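The Long Second Life of Ekance

When Ekance opened in September, it played on 22 screens and was gone from most of them in 3 weeks. Reviewers called it slow. The distributor, Bevura, cut its advertising after the first weekend and moved on to a holiday comedy.

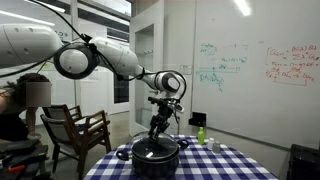

A white robot arm with black cabling, reaching toward a round table.

The film runs 114 minutes and has very little plot. A woman comes back to the river town of Clunari to sell her mother's house. The buyer keeps putting off the closing. She waits, cleans out closets, walks to the ferry landing and starts talking to people she avoided in high school. By the end the house still hasn't sold.

That was a hard thing to put on a poster. Bevura's trailer made it look like a mystery, with a slammed door and a phone ringing in the dark. The phone call in the movie is from a plumber.

What kept Ekance going was a single theater. The Csizmadia, an old house with 321 seats and a balcony that is closed in winter, booked it for a late show and sold a third of the room. The next month it sold half. People came back and brought a sister or a roommate. The theater now runs it on the first weekend of every month, at 9:40 p.m., and the print has a scratch through the second reel that regulars wait for.

I saw it there for the first time last spring, after missing it twice. The kitchen scene is as good as people say. Two women wrap dishes in newspaper for close to six minutes, and one of them stops to read an old weather report out loud. There is no music under it. The ferry scene that follows is weaker, and the dream in the last half hour should have been cut.

Bevura has since put out a disc with a short making-of and no commentary track. The picture is clean, and the sound is better than the theater's. The scratch is gone too, and the regulars at the Csizmadia have complained about it.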